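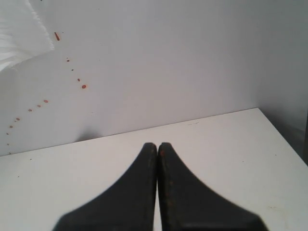 Kamavby table, white

The Kamavby is a plain white table for small rooms, workshops and hobby corners. It has a flat, matte top without pattern, so it goes easily with furniture you already have. Many of our customers place it directly against a white wall, and in this way a narrow room feels a little wider.

The top

We chose a matte surface for the Kamavby because a glossy one reflects the lamp and makes the eyes tired. In the shade the white can look slightly gray. This is normal and is not a fault of the color. Under a warm lamp the same table looks softer.

A white top shows small marks sooner than a dark one. Gray scuffs can appear after some months of daily use, most often near the back edge, where things are pushed toward the wall. For light scuffs we advise a damp cloth with a drop of dish soap. Please do not use scouring powder or a rough sponge, as they leave shiny places which cannot be made matte again.

Size and assembly

The table comes in 2 widths, and both have the same height and the same depth. The legs are packed separately and are fixed from below with the key in the box. One person can do it, but turning the table over is more comfortable with two. Put a blanket on the floor first.

If your floor is not even, turn the foot of each leg until the table stands without moving. Check it again after the first week.

Placing it against a wall

Leave a small gap if you have cables behind the table. If you want the edge close to the wall, you can order the Stirus edge strip, a soft strip that is glued under the back edge and protects the paint. It is sold in packs of 3 and can be cut with ordinary scissors.

Weight on the table

The Kamavby carries up to 33 kilograms, spread over the whole top. Heavy things should stand above the legs — the middle is the weakest place, as with every table of this type. Please do not sit on it.

Ordering

Article number: 569
Color: white, matte
Sold by: Vultel
Design: Þrastardóttir

Delivery is to the front door. If the top arrives with a damaged corner, keep the packaging and write to us before you assemble the legs. We will send a new top, and you can keep the legs you have.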